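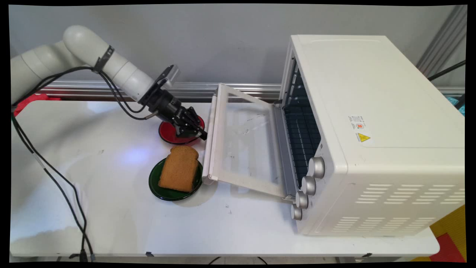 Lekel Workshop Notes

Setting up a kitchen task on the Welville tabletop kit

The Welville kit is sold as an arm, a parallel gripper, a control box and a license for the Messina teaching software. It does not come with a task. The quickest one to build is the bread and toaster oven job, and this page covers it from bare table to first full run. Allow an afternoon.

What you need

The kit itself, a small toaster oven with a door that folds down, two plates in different colors, and sliced bread. Buy a firm loaf. Soft sandwich bread folds under the fingers and you will spend your time picking up crumbs. Leave the oven unplugged until the last section.

1. Place the oven

Put the oven to the right of the arm and turn it so the open door comes down toward the plates. With the door lowered, leave at least 5 cm between its handle and the nearest plate. The wrist is wider than it looks on the product page, and a tight gap is the usual cause of a knocked plate.

Tape the oven feet to the table. If the oven shifts, every saved position near the rack has to be taught again.

2. Route the cables

Strap the cable bundle near the elbow and leave a loop between the strap and the wrist. Turn the wrist by hand through its full range before you power up. If the loop pulls straight at any point, let out more cable. The strap in the box is short, and we replaced ours with a longer one from Jeltham.

3. Teach the positions

Open Messina and save these in order:

Home, with the arm clear of everything
Above the plate
At the bread
Oven entrance
Over the rack

Fingers should point down over the plates. Set the grip force to 19 percent and raise it a little at a time if the slice slips. A slice propped at an angle is easier to grip than one lying flat, so start with that.

4. Run it slowly

Run the whole sequence at low speed with a hand on the stop button. When it finishes cleanly several times in a row, go up to 70 percent. We saw no benefit above that, and the slice tended to swing.

5. Add heat

Keep the fingers out of a hot oven. The standard finger pads are rated to 70 °C. Load the bread cold, move the arm to Home, close the door by hand and then switch on. Let the oven cool before the arm goes back in.

Is the kit worth buying for this?

The arm repeats well and Messina is easy to learn. The printed manual is thin on cable routing, and spare finger pads are only sold in pairs.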